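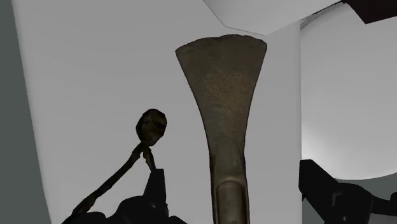

Sim view from the Gulska cell: mottled test piece upright against the pale panel, robot parts low on both sides.

Home | Projects | Updates | Contact

June
By Nkechi Anozie

Hi Hanna, and hello to everyone at Mudier who reads these!

Most of this month went into the gripper setup, and I'm happy with where we've ended up. Valter rebuilt the finger offsets in the simulator from scratch (the old ones dated from before we swapped the mount, so no wonder they were off) and then we ran the approach over and over with the tall flared piece. It's narrow at the bottom and wide at the top, so if the fingers come in a hair too high they push it instead of closing on the stem. We did 500 runs on the new offsets and 64 of them still bumped the piece. Last month it was 681 runs and I stopped writing down the bumps, sorry.

On the real cell, Ngozi changed both finger pads and re-zeroed the wrist. We lost five days waiting on a cable from Grellico, and then the first one had the wrong connector! The second one fit fine. She also wants to grease the slide every month now, and I've put that on the maintenance sheet.

Money is okay. The pads came out of the spares line and the cable was cheaper than I'd guessed, but I'd like to move a little over from travel for a second set of pads. Let me know if that needs a form.

Next up is slowing the last bit of the approach and trying it with the Okafor parts. Chiamaka has the drawings.

Nkechi

Recent updates
Wrist mount swap, finished
Spares list for the Gulska cell
Why we moved the controller shelf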